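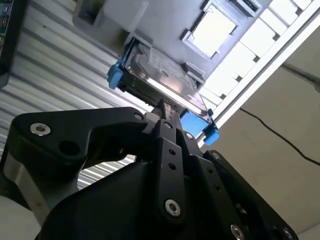 Progress report on the Rana control software
Prepared by Bernov for Sturine
Thu 25 December

**Summary**

Work in this period went mainly into the planner and the pose estimator. Both now run in the same build, and the drive task can be started from the operator screen without editing a script. The logging work is behind schedule.

**Planning**

The planner used to treat the drive and its caddy as a point at the gripper tip. It now carries the full outline of both, with the release tabs, so paths near the case walls are checked properly. Planning time went up as a result. We got most of it back by caching the approach to the drive cage, and a typical plan now takes 60 milliseconds.

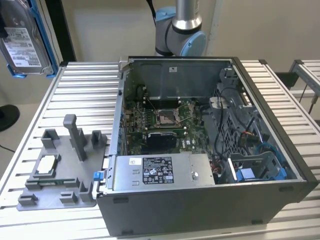

The fixture tray beside the computer is stored as a separate model with its own origin. If the tray is shifted, only that origin has to be measured again. The case is still assumed to lie flat on the bench rails.

**Perception**

The wrist and fixed cameras are calibrated together with one tool, Geron, in place of the two older scripts. The training set for the pose estimator stands at 706 labelled images. Shiny metal remains the main source of error, and the power supply cover is worse than the drive lid.

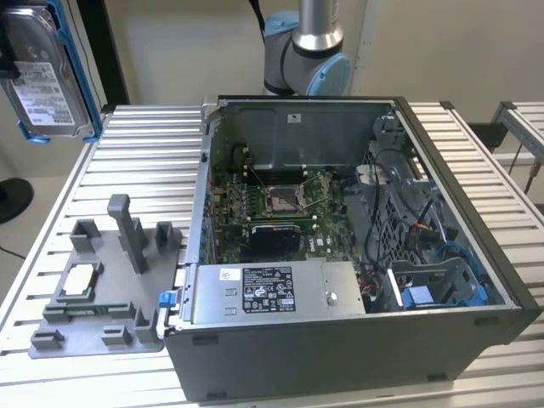
Memory slots are found reliably from the fixed view. The socket lever is harder, as the estimator sometimes confuses it with nearby cables. We have added a check that stops the arm when the two camera estimates disagree.

**Testing**

We ran 50 simulated insertions on the current build, and 42 finished without a stop. Most of the others failed in the last part of the approach, where the force limit was set too low.

**Next period**

- Retune the force limit and repeat the simulated runs
- Finish the logging format
- Move the tray model into Geron

We ask that the logging milestone be moved to July. No change to the budget is requested.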